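May, evening

The whole month I am saying to myself that the room must get in order, and today I finally stayed with it. I started at 4 in the afternoon and I am writing this with tea beside me and tired knees.

First the floor. These light tiles are beautiful when they are clean, but they are so shiny that they show every hair. I mopped twice with the Vernia soap, 500 ml in total, which is too much, and then I had to go over everything again with plain water. Next time half of it.

Then I came to the brown armchair. I bought it second-hand in Zutov three years ago, and I still think it was the best thing I found there. The velvet is soft and the back goes around you like a collar.

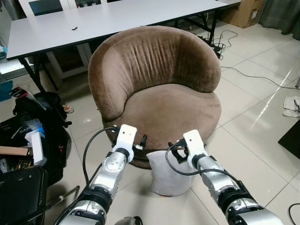

I was afraid of velvet in the beginning. My mother always said that velvet is for people who do not sit down. I brush it now with a soft clothes brush, always from the top to the bottom, and I don't press hard. Today I took a long time over the folds in the back, as the dust likes to stay there. I found two hairpins and a receipt from the Ahmadpour bakery between the seat and the side. The receipt was from winter. I don't remember what I bought, but surely it was the walnut bread.

The question of the pillow was more difficult than I expected. I wanted something light for this chair, because brown alone is a little heavy for me in the evening. The red pillow from the bedroom was terrible on it. The green one was better, but too big, it pushed me out of the seat. So the small gray one wins. I like a pale color on the brown, it makes the chair look awake.
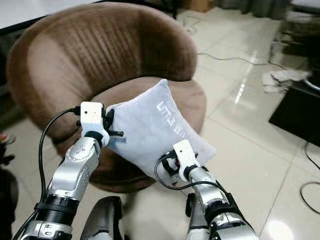

Later, 9 o'clock

I had soup and came back to look at the room with fresh eyes. I still want a floor lamp near the chair. In the Zirura catalog there is one with 800 lumens and a warm light, but the price is not friendly, and the delivery takes until next month. I will wait. Perhaps I will first try the old lamp from the hall, if I can find the bulb for it.

Also I thought again about the pillow, if it should stand in the middle of the back or more to one side. In the middle it looks like a shop. I prefer when it leans a bit, so that there is a place for the elbow. 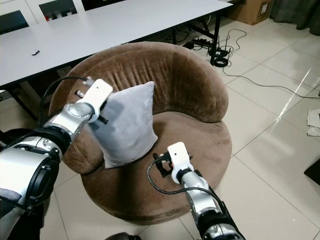 The brown chair and its gray pillow.

For tomorrow: wash the cover of the green pillow, ask about the lamp, return the mop bucket to the neighbors. And read at least one chapter in the chair – with no phone.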